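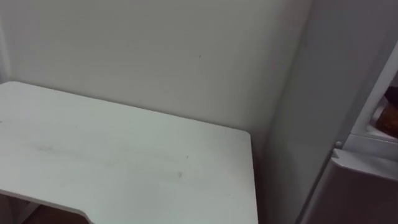

Support > Planner and Perception > Frequently Asked Questions

Kurnora Task Planner: Frequently Asked Questions

Oct 8, 2025
By the Kurnora Documentation Office
Reading time: 3 minutes

The answers on this page apply to the current release of the Kurnora task planner and to Jokum, the perception module supplied with it. Sites still running an earlier release should consult the archived pages.

What does the planner require before it will accept a task?

A task file, a calibrated head camera and a current map of the work area. The task file names the object, the place it is to be taken from and the place it is to be put. If any of the three is missing, the planner returns a "not ready" state and does not send motion commands.

Is an empty work surface treated as an error?

No. Jokum reports a surface with no detected objects as a valid result. The planner then follows whatever the task file prescribes for that case: wait, search elsewhere or end the task. The default waiting period is 30 seconds and may be altered by the site administrator.

Why are marks on a table sometimes reported as objects?

Scuffs, scratches and smudges on a pale surface can resemble small flat items when colour is the only cue. The height filter removes most of these reports. It is switched off during first installation and must be enabled once the table plane has been fitted. The default threshold is 12 millimetres. Sites that handle thin items, such as cards or cutlery, should lower it with care.

How does Jokum deal with clear bottles?

Depth readings through clear plastic are unreliable. Jokum therefore gives more weight to the parts of a bottle that return a steady signal, chiefly the cap, the label and any coloured contents. When the lower part of a bottle lies outside the view, its base is estimated from the table plane and the result is marked "partial". The planner will not grasp a partial object until a second view has been obtained. Tilting the head downwards is normally sufficient.

In the view below, a bottle with a green cap stands on the table beside an open upper compartment. Its base is out of view, so the "partial" rule applies.
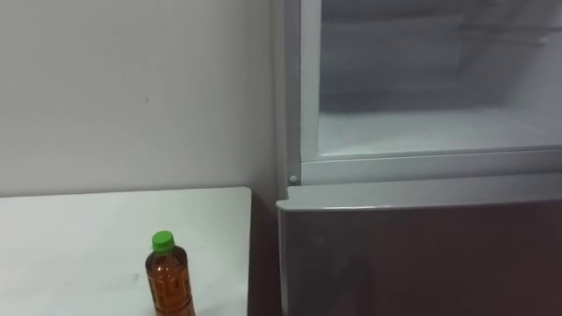 Can the planner place objects inside a refrigerator?

Yes, provided that the compartment has been defined as a container with a floor, side limits and a front rim. The rim is entered separately, as the arm must clear it both on the way in and on the way out. Bright interior lighting may reduce contrast on a white floor. Fixed exposure is advised for such compartments.

How is a door recorded as open or closed?

Each door carries its own state and angle. Upper and lower doors of one appliance must be entered as separate items. A door found partly open is recorded with its estimated angle, and the planner checks that angle again before any reaching motion. Glossy panels may produce false depth from reflections and should be added to the exclusion list.

What confidence score is needed for a grasp?

The default is 70 on a scale of 100. Scores below this value lead to a further look, never to an attempted grasp.

How long are logs kept?

Logs are kept on the local machine until over 825 task records have been stored, after which the oldest are removed. Sites with longer retention duties should export their records to the Fernitz archive tool.

Where should faults be reported?

Reports should be made through the support form, with the task file and the matching log attached. Questions about licences are handled separately by Boateng.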